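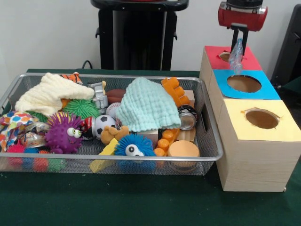

Posted by Corentin Coste in Recycling & Waste, Thursday, 3 replies

Deposit bottles rejected after being flattened

Our building collects clear PET bottles in the basement and one of us takes them to the return machine at the supermarket. To save space I started crushing them. The machine now refuses most of them, including ones with the label intact. Is there a way to recover the shape, or are these lost? I have 37 of them in a bag. Caps are off.

Noémie Ferrand
The machine reads the barcode and usually checks the outline too. A flattened bottle fails the outline check even if the code is readable. Put the mouth to a bicycle pump or just blow into it, then screw the cap on to hold the air. Creases across the barcode are the harder problem. Press the label flat with a thumb and feed the bottle base first, code up. Of the last bag I did this way, 25 went through.

Romain Guillot
just put them in the yellow bin, not worth the time

Rosário Azevedo
Depends on the country. Some counters take crushed bottles by hand if the deposit mark is legible, so ask at the desk before you throw anything out. For storage, leave them whole with caps on and sort by type at the point of collection. Clear, colored and cans in separate boxes, with a round opening slightly wider than the bottle. Ours hold a week's worth for 51 apartments. Don't use hot water to reshape them, PET shrinks and the label lifts.

Marked as solved by Corentin Coste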